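Bench notes: is the new board worth keeping?

Regular readers will know I was against replacing the old worktop. I was told a slab of real wood would be kinder to small plastic parts than bare aluminium, and that everyone would enjoy looking at it. Faizal Oei won the argument, the board went down on the slats, and I agreed to give it until June.
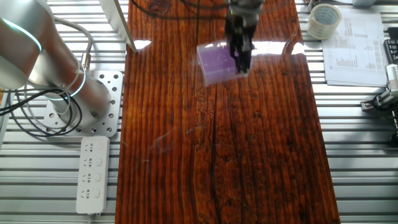
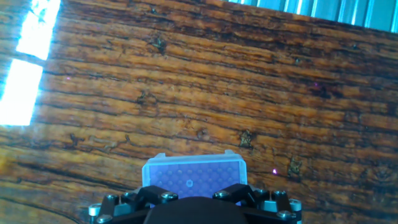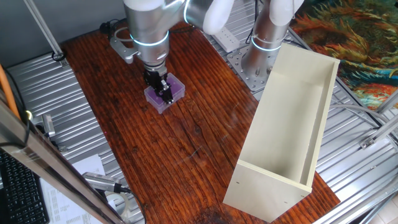

The board from three viewpoints, with the purple box on it in the first and last.

So, the case for. It looks handsome, I'll give it that. Small boxes sit flat on it.

Now the case against. All that grain, all those knots and dark streaks, and you want me to find a dropped screw on it? Mehwish Magsi lost one on Thursday and spent the better part of her lunch break with a torch. Then there is the glare. Anyone who has tried to read a label against a shiny surface under ceiling lights will know what I mean, and the sun adds its own patches. Faizal says we'll get used to it. We were also going to get used to the chairs.

I'm not sold on the pale open-topped box either. It is meant to be storage, but it takes up a fair bit of board and there was nothing in it when the last picture was taken. If it is still empty in 2 weeks I shall be asking for the space back.

Nighat Gilani has suggested a plain matt mat over the middle, which would settle the glare and the screws together. It would also cover up most of the wood we were so keen to have. Vilhjálmur Hjaltadóttir has a spare one, 90 by 50 cm, and is willing to lend it. Please tell Nighat whether you'd use it before she starts cutting anything to size.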